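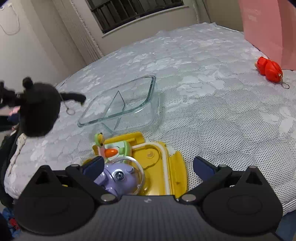
Thursday, a little after nine, coffee in hand

Picking up where I left off on the equipment list, because Geetha Pai wants something she can take upstairs by the end of March and so far what I have is a page of arrows and question marks. I'm writing it out the long way so that Hyun-seo and Na-rae can tell me where I've gone wrong before it becomes a spreadsheet and everyone starts believing it.

**Grippers.** We have 2 hand-held units in working order and a third that lives in a drawer for parts. Jayanthi wants six by summer, one for each home on the spring rota plus a spare in the van. I went back and forth on this all of yesterday afternoon (sorry to anyone who had to listen) and I think she's right about the six but maybe not about buying them all at once. The Plestholm quote is good for 24 units or more, which is silly for us, and the small-order price is a good bit worse. Editz will sell us the jaw linkages and pads separately and let us put the bodies together ourselves. Na-rae did that for the last one and it took her most of a week, mostly waiting for screws! So: three assembled, three as kits, and we see how we feel in June.

Things I want in writing before we order any of them:

- pivot pins that can be swapped without taking the whole arm off
- finger pads sold in sets, any dark color, I really don't care which
- a body that a person with small hands can hold for a full session (Sumathi's request, and she's done more hours with the thing than the rest of us put together)
- somebody at the other end who answers email

**Pads.** I keep wanting to file these under "small stuff" and they keep refusing to be small. They wear, they pick up lint from bedding, and the edges go shiny after a while and then glass starts sliding on us. I'd like to budget them by hours in use, the way you'd budget printer toner. Hyun-seo has a log of when each pair was changed, so I'll ask for that and stop guessing. For now I've put in 60 pairs for the year, which felt like a wild number until I remembered we throw them out two at a time and never feel bad about it.

**Objects.** Oh, this one is a muddle. Bedroom sessions have been running on whatever is in the house plus whatever we carry in, and I love that, it's the whole reason the bedroom set looks like a bedroom. But if the plan is to put an arm in a room next year and have it tidy a bed, we need at least a core set we can buy twice: once for the homes, once for the bench here. My list so far:

- one rectangular clear glass baking dish, same make both times. Glass on a patterned bedspread is about the meanest thing we could ask a camera to deal with, as the pattern comes straight up through it, and I want exactly that on the bench as well
- a plastic toy with a tray-shaped base and fiddly bits on top. The yellow one with the purple figure and the little green duck is a good test, with so many places to grab it and most of them bad. I haven't found where to buy another. Na-rae, do you know?
- a black plush, bear or near enough
- two or three little things with key rings on, for the thin metal
- large paper shopping bags, pink or otherwise. Buy a stack, they crumple
- bedspreads: the pale blue-gray floral quilted kind, and one plain one to compare

Altogether the objects come to $191 on my count, without the second toy. It's hardly worth a line of its own, but Geetha likes lines, so it gets one.

**The arm.** I promised myself I wouldn't write about the arm before lunch. Briefly, then. Baysal will rent us one by the quarter with the mount included, and Romero only sells outright but has the better wrist, and would take our jaw geometry with a simple adapter plate. I lean toward renting first. If the pads and linkages on the arm match what we hold in our hands, the rest can be changed later with a lot less pain. If they don't match, we've spent the spring collecting for a hand we don't own. Please, please can we settle the jaws before anyone signs for an arm.

Also to think about: where would it stand? A double bed with a window behind it and a wall close by on one side doesn't leave much floor. Hyun-seo suggested a rolling base. I'd want the footprint taped out in a real bedroom first. Tape is in the budget (joke, but also it is, under consumables).

**Still to do**

- email Editz about kit screws, and ask whether they can ship them in the same box this time
- pad log from Hyun-seo
- ask Baysal if the quarter starts on delivery or on signing
- second case for the van; the foam in the old one has given up
- Sumathi to try the Plestholm body for an hour and write down what hurts
- send Geetha the rough version, with a note that it is rough

Added after lunch: Jayanthi stopped by and says the spare for the van can wait until fall. That makes it five, three assembled and two kits. I'll redo the gripper line tomorrow morning before I send anything to Geetha.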